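4.2 Handling at home and the loss of flavor

We had expected, going into this part of the study, that most of the trouble with supermarket tomatoes would lie with the growers and the trucks, and some of it surely does. But the longer we spent with the kitchen diaries from Zetau and Rusteteck, the more we found ourselves drawn to what happens after the shopping bag is set down. Of the 96 households that kept a diary for us, 90 wrote down where the tomatoes were put on the first evening, and those small notes (often squeezed into the margin, bless them) proved far more useful than the printed form we had worked so hard on.

Families in Zetau mostly used the refrigerator, and families in Rusteteck mostly used the counter or a windowsill. Both groups were quite sure that theirs was the ordinary way to do it. As Figure 3 suggests, a ripe tomato and a stone countertop are a familiar enough pairing, and we should say that the kind of surface made no difference we could find in the taste scores.
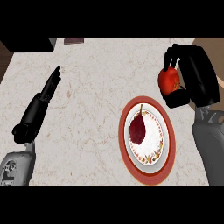 Figure 3. A red tomato held slightly above a white marble countertop.

What did matter was time. Tomatoes kept out of the cold were scored as sweeter and fuller all through the first few days, and then the gap began to close as the skins softened. By day 7 our tasters at Koubek could no longer tell the two groups apart with any confidence -- a result that surprised several of us who had grown up with firm opinions on the matter. The full set of 1260 scores is given in the appendix, along with the wording of the taste cards.

We would ask the reader to go gently with these numbers. The diaries were kept in February, when nearly all of the fruit came from the Trokuven greenhouses, and a summer tomato from a backyard vine may well behave differently. A few households also moved their tomatoes from counter to refrigerator partway through the week, and we have kept those apart in Table 5.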